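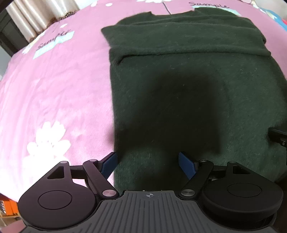 El verde oscuro, sobre la colcha rosa

De: Blažena Danko
Para: lista de punto Zilville
Asunto: Re: ¿lavar la lana antes de deshacerla?

Tiina Väisänen escribió:
> Tengo un jersey heredado y quiero aprovechar el hilo.
> ¿Lo lavo entero o primero lo deshago? Me da miedo
> que se apelmace.

¡Qué alegría leerte, Tiina! Yo deshago primero, siempre. Descoso los costados, busco el remate del cuello y voy tirando hacia abajo – con calma, que las mangas se enganchan. Luego hago madejas, las ato en cuatro puntos y las dejo 30 minutos en agua tibia, sin frotar nada. ¡El rizo se va casi entero!

De mi último jersey saqué 224 gramos y ya tengo medio chaleco en agujas del 4. Si te animas, te paso el patrón (es de Santosh, muy agradecido con hilo reciclado).

Un abrazo enorme,
Blažena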